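"딸기가 그릇으로 날아갔어요" 시뮬레이션 속 사고 하나가 바꿔 놓은 것들

로봇이 사고를 냈는데 다친 것은 없다. 부서진 것도, 닦아낼 것도 없다. 그런데도 야무나 핀투(Yamuna Pinto)는 그날 이야기를 꺼내자마자 의자를 바짝 당겨 앉았다. "그 로그를 몇 번이나 다시 봤는지 몰라요. 정말 재미있는 고장이었거든요!"

핀투는 스켈라노(Skellano)에서 과일을 집어 옮기는 로봇의 제어를 맡고 있다. 과제는 단순하다. 탁자 위 딸기 하나를 집어 청록색 그릇에 담는다. 실물 팔에 올리기 전에 모든 동작을 시뮬레이션에서 먼저 돌려 보는데, 문제의 월요일에도 똑같은 과제를 돌리고 있었다고 한다.

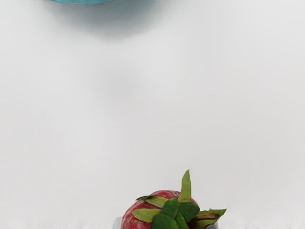
시뮬레이션 속 흰 탁자와 딸기. 위쪽 끝에 청록색 물체가 흐릿하게 걸쳐 있다.

"그날 오전에는 다 좋았어요. 성공률 그래프가 예쁘게 올라가고 있었고요. 그런데 26번째 시도에서 딸기가 그릇 쪽으로 휙 튀어 나간 거예요. 집은 게 아니라 쏜 거죠." 핀투는 손가락 두 개를 모았다가 탁 튕겨 보였다. 더 곤란했던 건 그다음이다. 튀어 나간 딸기가 하필 그릇 안에 떨어졌고, 채점 프로그램은 그 시도를 성공으로 기록했다.

처음 이상하다고 말한 사람은 동료 루비리 로더(Ruby-Lee Lowther)였다. 로더는 시험 기록의 안전 항목을 검토하는데, 성공으로 표시된 시도 중에 유난히 빨리 끝난 것들이 눈에 들어왔다고 했다. "팔이 그릇까지 가지도 않았는데 과제가 끝나 있었어요. 하나씩 열어 보니 같은 일이 세 번 더 있더라고요. 전부 초록불이었고요."

원인은 두 가지가 겹친 것이었다. 우선 손가락이 닫히는 힘에 상한이 빠져 있었다. 설정 파일을 정리하다가 값 한 줄이 딸려 지워졌고, 프로그램은 경고도 없이 기본값을 썼다. 그 기본값이 딸기에는 터무니없이 컸다. 손가락 끝이 딸기 모형 속으로 파고들자 물리 엔진이 둘을 떼어 놓으려고 한꺼번에 밀어냈고, 그 결과가 발사였다. 나머지 하나는 채점 규칙이다. 규칙은 마지막 순간에 딸기가 그릇 안에 있는지만 확인했다.

"끝 장면만 보면 흠잡을 데가 없잖아요. 딸기가 그릇 바닥에 얌전히 있으니까요.
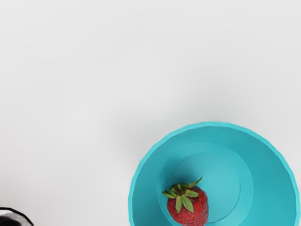
그래서 저는 이제 끝 장면을 안 믿어요." 핀투가 웃으며 말했다. 지금은 딸기가 움직이는 동안의 속도와 손가락에 걸리는 힘을 매 순간 기록하고, 둘 중 하나라도 한계를 넘으면 딸기가 어디에 떨어졌든 실패로 친다. 힘의 상한이 설정에 없으면 아예 시작되지 않도록 막아 두기도 했다.

로더가 더 걱정한 것은 실물 쪽이었다. 같은 설정 파일이 세로프(Serov) 시험실의 팔에도 그대로 올라갈 예정이었기 때문이다. 진짜 딸기라면 으깨지고 말 일이지만, 그 팔 옆에서는 사람이 그릇을 갈아 끼운다. "시뮬레이션이니까 괜찮다는 말을 저는 제일 싫어해요. 그 파일은 화면 안에만 머물지 않거든요." 로더는 곧바로 배포를 멈추자고 했고, 시험실 일정은 14일 밀렸다. 불평이 나오지 않았느냐고 묻자 "나왔죠, 많이요" 하고는 더 말하지 않았다.

그 사이 두 사람은 지난 기록을 다시 채점했다. 새 규칙을 적용하니 성공으로 남아 있던 시도 가운데 29건이 실패로 바뀌었다. 튀어 나간 것은 일부였고, 대부분은 딸기를 너무 세게 쥔 경우였다고 한다. 자랑하던 그래프는 뚝 떨어졌다. 그런데 핀투는 이 대목에서 오히려 목소리가 커졌다. "저는 그 그래프가 훨씬 좋아요! 어디서부터 고쳐야 하는지가 다 보이잖아요. 꼭지 쪽으로 접근할 때 유독 힘이 튀는 것도 그때 처음 알았어요."

아직 풀지 못한 것도 있다. 시뮬레이션의 딸기는 단단한 물체로 계산되기 때문에, 얼마나 눌리면 상하는지는 여전히 실물로 확인해야 한다. 두 사람은 무른 과일을 흉내 내는 접촉 모델을 시험하고 있는데, 계산이 느려서 밤새 돌려도 시도 횟수가 얼마 되지 않는다. 팀에서는 이 모델을 프리식(Prisik)이라고 부른다.

인터뷰가 끝나갈 무렵 핀투는 노트북을 돌려 26번째 시도를 느린 속도로 재생해 주었다. 딸기가 손가락 사이에서 빠져나가는 순간에 화면을 멈추더니 로더를 불렀다. "여기 봐요, 힘 값이 두 번 튀어요. 우리 이거 한 번인 줄 알았잖아요." 두 사람은 그대로 화면 앞에 붙어 앉아 로그를 넘기기 시작했다.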